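An afternoon behind the scenes at Durley police station

I had driven past Durley station every working day for years and never once been through the door, so when the open day was announced in the library window I put my name down straight away. It was a bright October afternoon, the queue already went back to the bus shelter when I arrived at 2, and somebody had chalked arrows on the pavement for the pushchairs. By closing time they reckoned they'd had 600 of us through, and I can well believe it, as I seemed to be behind most of them on the stairs.

We were taken round in small groups. Ours began in the custody suite, where we were booked in at the desk in the proper manner (well, nearly) and shown along the corridor to the cells. There are 4 of them in use at present. They were smaller than I'd pictured and a good deal colder, with a blue mattress and a line painted on the wall that I forgot to ask about. The children wanted the door shut on them, naturally, and then wanted it opened again rather quickly!

Upstairs was the control room, and I could have stayed there till teatime. Calls from Durley and all the villages out towards Drurno come in to the one long desk, and we stood at the back behind a rope and listened to a recording of an ordinary weekend night with the names and addresses taken out. There was a lost wallet, a row over a taxi fare, a car alarm that would not stop, and then party after party after party. The officer playing it to us said noise complaints about student houses were the thing she was asked about most, and she was very patient in explaining which go to the council and which to the police. A loud stereo on its own is the council's business. Threats, fighting, or a crowd spilling into the road and stopping traffic, and they will send a car if they have one to send.

They told us about a night in the old Stundus building, the flats by the canal, where a gathering of 80 had been squeezed into a place meant for five. Two officers went up by the stairs and most of the guests came down by the lift – they passed each other somewhere near the third floor. It got a laugh from our group, though the neighbours with the new baby can't have found it very funny, and I was pleased that she said so too. 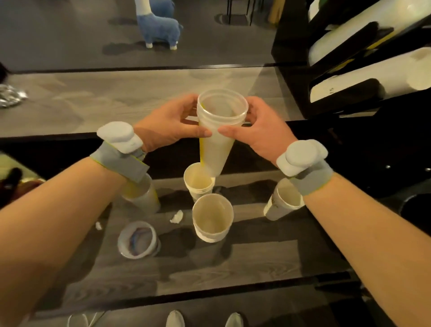

One woman in our group said she lived opposite those flats and had rung the non-emergency line over and over that summer, and had once waited so long to be answered that the party was finished before she got through. She wanted to know whether there was any point in ringing at all. The officer said there was, and that repeated calls about one address are put together and looked at by the neighbourhood team, even when no car comes out on the night. She also said the online form was quicker after ten in the evening. I thought it a fair question and a fairly straight answer, though I'm not sure the lady was won over.

After that we were let out into the yard, which was the noisy part. There was a van to climb into, a riot shield to hold (far heavier than you'd think, my arm ached that evening) and two dogs, one of whom was fast asleep under a table and stayed there. Jitpraphai, the café from the corner, had a stall by the gate with noodles and very good spring rolls, and I'm afraid I went back.

There is a form at the front desk for anyone who would like to be told about the next one, and the public meeting on parking and late noise will be in the same building, upstairs, with tea from half past six. Wear a warm coat if you want to see the cells.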